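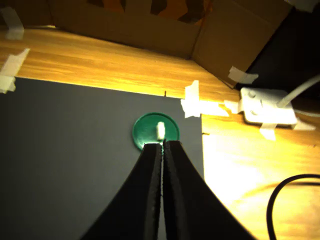 Benow self-adhesive felt pads, 2 in. round

For chair and table legs on hardwood, tile and vinyl floors. Pressed wool felt with an acrylic adhesive back. Sold in packs of 40 or 60.

Load per pad: 60 lb
Color: gray or brown
Part no.: BN-R2

Wipe the leg clean and let it dry before applying. Press firmly and leave the furniture upside down overnight – the adhesive reaches full strength after a day. Not suitable for outdoor use or for legs narrower than the pad.

Cartons of 3,000 ship on pallets from our Cirnbridge warehouse. Mixed colors are not available by the carton. For trade prices, contact Els Maes in the sales office.

Data sheet updated 2022-09-19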